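Gramura Cabinets: Gallery, Page 9

Two-drawer units at the Lisuncombe workroom, recorded in November for the storage survey. Notes by Celeste Figueroa. Finish and drawer fit are listed under each unit.

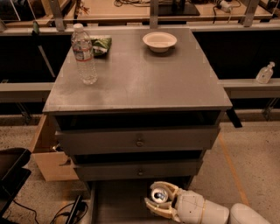 How far in from the wall should a two-drawer unit stand?
Leave 5 inches at the back so the top can be wiped along its rear edge.

Unit 189. Gray, round knobs, open shelf under the top. Wear on the front half of the top. Upper drawer slightly out.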